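Okay so I finally started on the hall closet. It took me all of February to open the door.

First thing out: a box of plastic parts from a Turosano something. Steamer? Fan? I got rid of the big half of it two apartments ago and apparently kept the rest!

My rule tonight is 30 minutes, one shelf, and everything gets picked up once and put in a pile. (I'm on pile six. The rule needs work.)

Xuelian Zheng texted me "if you can't name it, toss it" and wow, that would clear out half this closet. Including the Alska bags full of other Alska bags.

Okay, but the white plastic pieces. I can't name them and I still can't toss them. They're smooth and kind of nice to hold? One has gray scuffs low down, and I bet those come off with a damp sponge and baking soda.

Update: it's 9 pm, the shelf is wiped, five bags are by the front door, and I found my good umbrella behind the vacuum. Going to try the sponge on the scuffs before bed.

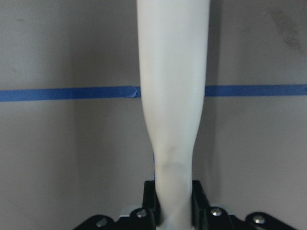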